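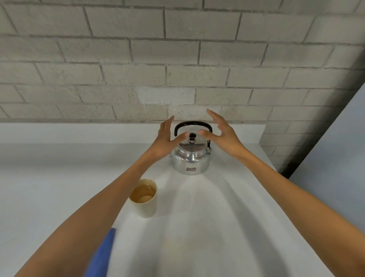 Projektbericht: Können Maschinen schon Hausarbeit? Teilprojekt Tee und Geschirr
Gruppe: Narendra Joshi, Emerson Rangel
Betreuung: AG Thakur
Abgabe: 29. Mai 2026

1. Worum es geht

Frage aus dem Seminar war, welche Handgriffe im Haushalt und im Laden eine Maschine heute übernehmen kann, und zwar in einer normalen Küche mit normalen Sachen und nicht in einer Zelle mit Schutzzaun. Narendra hat den Ladenteil gemacht (Regal einräumen, Kasse, Kartons falten), Emerson den Küchenteil. Zusammengeschrieben haben wir beides erst diese Woche, deshalb sind die Abschnitte unterschiedlich lang. Der Ladenteil ist der kürzere.

Nicht behandelt: Saugroboter, Spülmaschinen, Thermomix-artige Geräte. Die können eine Sache und die können sie gut. Uns ging es um Arbeit, die Menschen mit zwei Händen machen.

2. Vorgehen

Erst Literatur, dann eigene Beobachtung. Wir haben Alltagsaufgaben in Teilgriffe zerlegt und zu jedem Teilgriff notiert, was eine Hand dabei braucht: Kraft, Sicht, Gefühl, zweite Hand ja/nein. Insgesamt 20 Teilgriffe, Tabelle im Anhang. Danach Bewertung auf einer Skala bis 5 (5 = geht heute zuverlässig, 1 = geht nur im Video). Bewertet haben wir erst getrennt und dann verglichen. Bei den meisten waren wir uns einig, beim Kessel nicht, siehe unten.

Die Skala ist grob. Wissen wir. Eine feinere hätte Genauigkeit vorgetäuscht, die wir nicht haben.

3. Küche: der Kessel

Warum ausgerechnet ein Teekessel? Weil er harmlos aussieht. Rund, glänzend, Bügelgriff, Deckel mit kleinem Knopf. Jedes Kind ab einem gewissen Alter hebt ihn hoch. Für eine Maschine kommt aber einiges zusammen.

Glanz: Das blanke Metall spiegelt die Arbeitsplatte und die Wand. Tiefenkameras liefern auf solchen Flächen gern Löcher oder falsche Abstände. Der schwarze Bügel ist auch nicht besser, glänzt ebenfalls.

Griff: Der Bügel sitzt an beiden Enden in kleinen Metallhaltern. Falls so ein Bügel kippen kann, verschiebt sich beim Anheben alles, und die Maschine muss nachgreifen oder vorher wissen, wie er steht. Menschen merken das nach einem Zentimeter.

Gewicht: Voll, halb voll oder leer sieht von außen gleich aus. Man hebt an und passt an. Ein Arm mit fest eingestellter Kraft hebt zu ruckig oder zu schwach, und bei heissem Wasser ist beides schlecht.

Ausgießen: Der schwierigste Teil. Der Strahl kommt verzögert, der Schwerpunkt wandert, die Tasse wird voll. Man muss aufhören, bevor es zu spät ist.

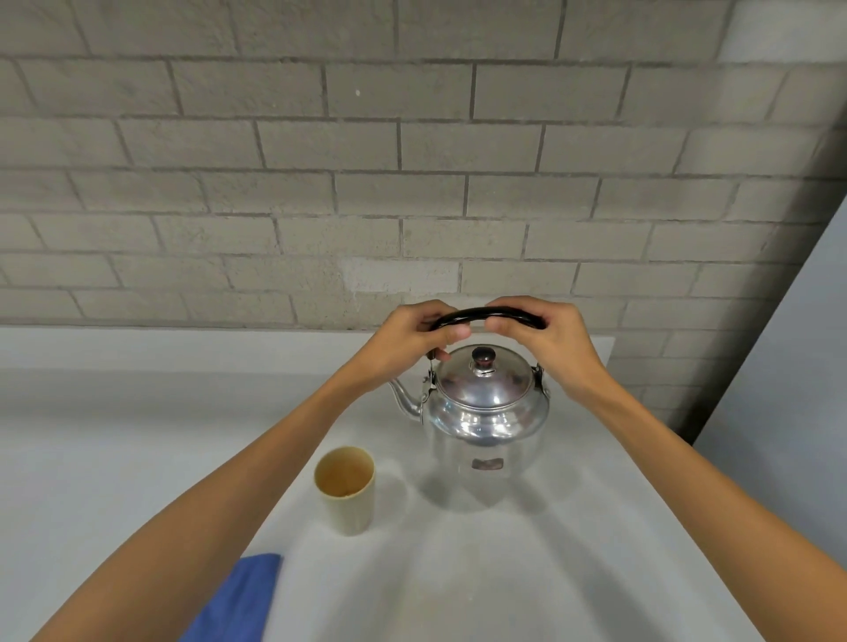
Reicht für einen Teekessel nicht auch ein Arm mit einem Greifer?
Zum Anheben meistens schon, wenn der Bügel breit genug ist und der Kessel nicht ganz voll. Beim Ausgießen verdreht er sich aber leicht im Greifer, und ein zweiter Kontaktpunkt am Griff hält ihn dann ruhig. Wir haben deshalb Anheben und Ausgießen getrennt bewertet.

Bewertung Kessel: Anheben und Abstellen bekommt von Narendra eine 4, von Emerson eine 3. Ausgießen in eine Tasse von beiden 2. Deckel am Knopf abnehmen 2, kleiner Knopf, wenig Platz unter dem Bügel, und Finger, die dicker sind als unsere. Wasser einfüllen haben wir nicht bewertet, dafür hätten wir die Armatur mit aufnehmen müssen.

Tasse: zylindrisch, ohne Henkel ist fast der beste Fall. Greifen 4. Voll tragen 3. Eine Tasse mit Teerand auswischen dagegen 2, die Maschine müsste den Rand erst erkennen und dann merken, ob er weg ist. Einfach fester reiben zählt nicht.

Tuch: Zusammenfalten auf freier Fläche 3, vorausgesetzt es liegt schon halbwegs ordentlich. Aus einem Haufen ziehen und dann falten 2. Dazu gibt es viele Arbeiten, die meisten mit ganz bestimmten Tüchern.

4. Laden

Besuch bei der Firma Cirnard im November, Lager und Verkaufsfläche. Dort läuft ein Testsystem von Banov zum Nachfüllen von Regalen. Nur eine Warengruppe, immer gleiche Schachteln, immer gleiche Höhe. Das geht! Langsam, aber es geht. Sobald Beutel dazukommen oder eine Schachtel verkehrt rum steht, muss jemand hin. Der Schichtleiter meinte, er würde es behalten, aber nur nachts, tagsüber steht es den Kunden im Weg.

Kartons flach falten: 3. Klebeband aufschneiden: 3, wenn der Karton nicht verbeult ist. Preisschilder tauschen haben wir gestrichen, elektronische Schilder erledigen das ohne Roboter.

Kasse: lassen wir weg. Selbstbedienungskassen verlagern die Arbeit auf den Kunden, das ist keine Automatisierung in unserem Sinn. Narendra sieht das anders und hat dazu einen Absatz im Anhang.

5. Was uns aufgefallen ist

Die Griffe sind selten das Problem. Schwierig wird der Übergang, also Kessel abstellen, Tasse heranziehen, Tuch nehmen, und dazwischen immer wieder schauen, ob noch alles stimmt. Ein Mensch macht das nebenbei. In den Arbeiten, die wir gelesen haben, wird oft jeder Schritt einzeln getestet und danach alles von Hand zurückgestellt. Über die ganze Kette wissen wir deswegen wenig. Auch unsere Tabelle hat das Problem, da stehen Teilgriffe drin und keine Abläufe.

Zweiter Punkt Zeit. Das Projekt Iklow, das wir als Vergleich benutzt haben, gibt Erfolgsquoten an aber keine Dauer. Für einen Haushalt ist das nicht egal. Wenn der Tee erst fertig ist, nachdem man ihn selbst dreimal hätte machen können, nimmt ihn keiner.

6. Ergebnis

Stand jetzt: einzelne Griffe ja, ganze Hausarbeit nein. Im Laden weiter als in der Küche, weil sich die Umgebung dort anpassen lässt. In einer Mietküche stellt man die Regale nicht für den Roboter um. Bei heißem Wasser würden wir beide zurzeit noch daneben stehen bleiben wollen.

7. Offen

- Bewertung durch Dritte, bisher nur wir 2
- Kessel mit seitlichem Griff zum Vergleich
- Kraftmessung beim Ausgießen, Sensor war ausgeliehen
- Anhang B sortieren (Emerson)
- Literaturliste einheitlich formatiern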